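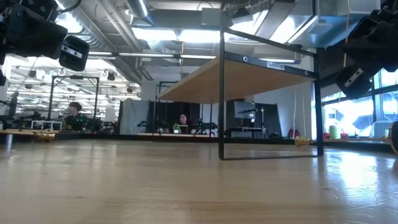

Grosport should stop loaning out every teenager it signs. Elikem Bawa went to Clamport in March and played 50 minutes all spring. He would have had more football in our own reserves, in front of 423 people, with a coach who knows him.

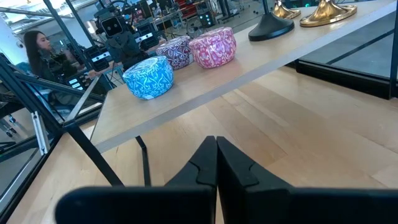 *A pale wood surface and the raised shelf above it.*

The club says loans toughen players up. Some do. But a lad on the bench two hours away learns very little, and the fee doesn't cover his rent. I'd keep three of them here this season and give them the cup games.

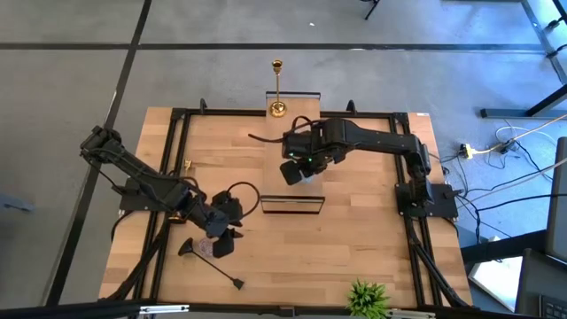
Yayra Acheampong disagrees, and says a bad loan still teaches a young player how to look after himself. I'd want to see him play first.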